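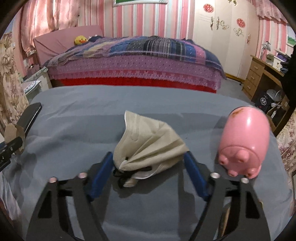
Sightings of Kaisu Ahonen have been scarce since her band finished its residency at the Brokport in January, so the report that reached this newsletter from the hotel opposite was checked twice before being entered. Ahonen arrived at the side entrance shortly after 9 pm, alone, in a long grey coat and a knitted hat. The lower half of her face was covered by a mask of the folded, cream-coloured respirator type with black ear loops, the sort that crumples into a loose peak as soon as it is taken off and put down. Two readers who were in the lobby recognised her by her walk. She gave her name at the desk as Väisänen, a name she has used for hotel bookings before, and took the lift to the restaurant floor.

Rizal Osman was already seated. Osman, who played the younger brother in three series of Nimach and left before the fourth, had booked a table for two under his own name. The pair ate at the back of the room, away from the windows, and stayed until 11.40 pm. They left by separate doors with an interval of four minutes between them. He took a taxi. She walked to the corner and was collected by a dark saloon, driver not identified.

Neither party has commented. Ahonen's publicist, Elżbieta Gajewski, replied to our enquiry with one line: "Kaisu has dinner with a number of people." Osman's office did not reply. It should be recorded that the two have a working connection. Ahonen is credited as co-writer on the closing song of his last film, and both were on the guest list for the premiere, although they were photographed at opposite ends of the carpet. A second song is understood to be under discussion. On the present evidence we are classing the dinner as "unconfirmed, possibly professional".

For readers who joined after the summer, the classification works as follows. A single sighting with one witness is not printed. A single sighting with two independent witnesses is printed as unconfirmed. Two sightings within the same month, in different places, move the entry to "probable". Only a statement, a joint appearance or a photograph in which both faces can be made out will move it to "confirmed". Hand-holding is noted but carries no weight of its own — it has misled us before, in the case of the Marquez wedding party.

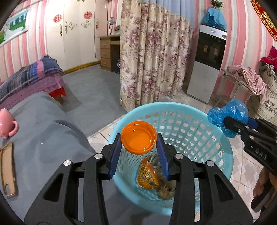

Orange cap and light-blue basket.

Mylene Marquez is also in the news, for simpler reasons. She has withdrawn from the spring tour of her one-woman show, and the promoter is refunding tickets for the opening night, of which 2,993 had been sold. The remaining dates are postponed. Her statement gives a throat complaint as the cause and asks for privacy. Reports elsewhere that she had argued with her director, Sirkka Peltonen, rest on one remark overheard in a car park and do not meet the standard above. Peltonen was seen at the first read-through of her next production two days later and was described by a cast member as cheerful.

Turning to the Index, our monthly count of reader reports, the total for the period was 3,956, of which more than 1,000 concerned the same airport arrival and have been merged into one entry. Osman rises to second place, largely on the strength of the dinner. Ahonen enters at seventh. Marquez stays at fourth, but her figure should be read with care: most reports about her arrived after the cancellation and were questions about refunds, which have been passed to the box office.

Corrections. The last issue gave the restaurant at the Brokport as being on the ground floor. It is on the second. The same issue stated that Osman had sold his flat; the flat is let. The caption naming Gajewski as Ahonen's sister was wrong, and she has asked us to say that they are not related.

Reports for the next count should give the place, the time to the nearest quarter of an hour, and whether the witness knew the person by sight beforehand. Second-hand accounts can be sent but will be filed separately. Entries close at noon on the last day of the month.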